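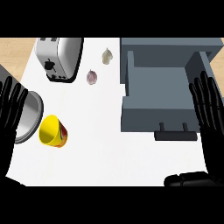

件名: Re: [pan-ml] 冬場の発酵と、パンの冷凍について
差出人: Bart Van der Linden
日付: 2018年4月19日

みなさま、こんにちは。バルトです。

すっかりご無沙汰しておりました。読むだけの日が続いておりましたが、先日のご質問を拝見して、うちでもさんざん悩んだことだったなあと懐かしくなり、久しぶりに筆を執りました(といってもキーボードですが)。例によって長くなると思いますので、お茶でも淹れてからお読みください。

> うちの台所は北向きで、11月に入ったころからずっと
> 生地のふくらみが悪いままです。レシピどおりの時間を
> 置いても、ひとまわり大きくなる程度です。
> イーストを増やすべきでしょうか、それとも待つべき
> でしょうか。
> それから、焼いたパンを冷凍するとき、みなさんは
> スライスしてからにしていますか。丸ごとですか。
> 丸ごとのほうがおいしいと聞いたのですが、一人暮らし
> なので食べきれるか心配です。

まずふくらみのほうですが、わたしは「待つ」派です。イーストを増やすと確かに早くはなるのですけれど、どうも匂いが立ってしまって、翌日のパンがおいしくないんですね。ブラシャム(Brasham)に住んでいたころの台所がそれはもう寒くて、冬の朝など室温が13度しかありませんでした。最初の冬はレシピの時間を律儀に守って、煉瓦のようなパンばかり焼いておりました。妻は文句も言わずにスープに浸して食べてくれましたが、今思うとよく辛抱してくれたものです。

そのうちに時計を見るのをやめまして、夜にこねて、ボウルに濡れ布巾をかけて、朝まで放っておくようにしました。イーストはむしろ減らします。粉500グラムなら、ほんのひとつまみで足ります。朝起きて、表面に小さな泡がぷつぷつ見えて、ボウルを揺するとふるふる動くようなら、もう成形して大丈夫です。まだ硬そうなら、朝ご飯を食べて、犬の散歩にでも行って、それからまたのぞいてみてください。

どうしても急ぐ日は、オーブンの庫内に熱いお湯を入れたマグカップを置いて、その横に生地を入れておくとよいです。もちろんオーブンの電源は切ったままで。一度うっかり予熱のボタンを押してしまい、布巾を焦がしたことがありますので、扉に付箋を貼っておくことを強くお勧めします!

水の温度のこともよく聞かれますが、冬はお風呂よりぬるいくらい、と覚えておけば十分かと思います。

次に冷凍ですが、お一人でしたら迷わずスライスしてからがいいと思います。丸ごとのほうがしっとり戻るのは本当なのですが、解凍したらそこからまた日が経っていくわけで、最後の数切れはどうしても固くなります。うちは二人になった今でも、焼いた翌朝に切って、二枚ずつラップで包んで、まとめて袋に入れています。焼いた当日に切ると中がねちっとして、刃にもくっつきますので、ひと晩我慢です。切れ味の悪い包丁だとぼろぼろになりますから、波刃のものを一本お持ちになると楽です。

食べるときは、凍ったままトースターに入れてしまってください。解凍してから焼くより、外がぱりっとして中に水分が残ります。最初は弱めで一回、それから普通の焼き加減でもう一回。厚く切ったものは、二回目の前に少しだけ休ませると真ん中まで温まります。ライ麦の多いパンはもう少し気長に。

それで思い出しましたが、以前この場でどなたかが書いていらした、ヘスティフトン(Hestivton)の製粉所の全粒粉、あれはまだ手に入るのでしょうか。去年取り寄せたときは1キロの袋がなくなっていて、大袋しか選べませんでした。うちの物置にはとても入りません。分け合ってくださる方がいらしたら、ぜひお声がけください。送料は持ちます。

ああ、それと、夏の集まりの件です。今年もスカルトフ(Skaltov)の会館の石窯が使えるそうで、会費は大人お一人2,000円とのこと。窯に一度に入る数が限られていますので、生地を持ってこられる方は、粉の量で80パーセントより水の多いものはどうかご遠慮ください。去年わたしのチャバタが隣の方のカンパーニュに流れていき、たいへんご迷惑をおかけしました。その節は本当にすみませんでした。

ご質問の方、またその後の様子をぜひ聞かせてくださいね。うまくいかなかったときの話も、わたしは大好きです。

バルト

追伸: 固くなってしまった分は、おろし金ですってパン粉にして、これも冷凍できます。100グラムずつ小分けにしておくと、コロッケのときに助かります。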